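**Part-time payroll assistant, Plestance**

Posted 22 February 2019

Plestance handles payroll and benefits paperwork for small employers. We need a part-time assistant to work with our records team, 20 hours a week, mornings only.

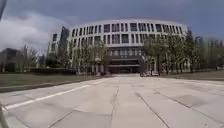
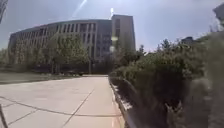
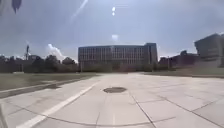 You will enter timesheets, check them against client lists, and answer questions by phone and email. Our biggest client has about 200 employees and most have fewer than 10. We use Vulico for payroll and Ameo for scheduling. We will train you on both.

You should have:

- a high school diploma or equivalent
- one year of office work of any kind
- good basic math and spreadsheet skills

Polish or Japanese is helpful but not required. Pay is hourly and depends on experience. Paid time off starts after 88 days.

Send a resume and a short cover letter to Maja Walczak in the hiring office. Questions about the work itself can go to Genji Hattori, who runs the records team. If you applied in January, you do not need to apply again.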